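The Scale Says 2,501

Every March I decide to become a person who bakes bread, and every April I am a person who owns more flour than before. This year's attempt came from a recipe taped inside a library book in Ditcombe, which wants the dough rested for 90 minutes "somewhere kindly." My house has no such place. The hall is drafty, and the top of the fridge hums.

The first loaf came out the shape and weight of a doorstop. I gave it 6 days on the rack, out of respect, and then the birds at Hultdale pond turned it down too.

So I bought flour from Bedier, the mill with the nice bags. The double batch should have weighed 2,530 grams. Mine weighed 2,501, and I have no idea where the rest went - my sleeves, mostly. The second loaf was better. You could cut it, if you stood up.
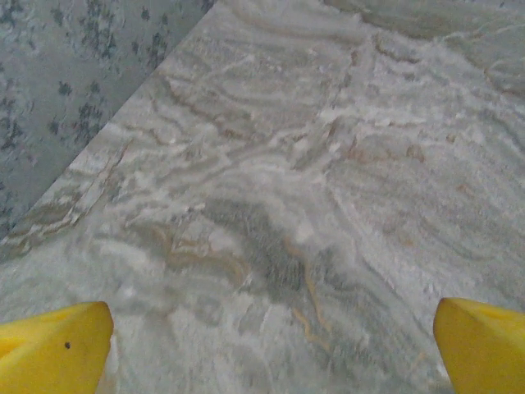
Gray-and-white marble, my favorite pattern for hiding flour.

Next up is rye. The recipe says it's less forgiving, and I'd like to know what the last one thought it was doing.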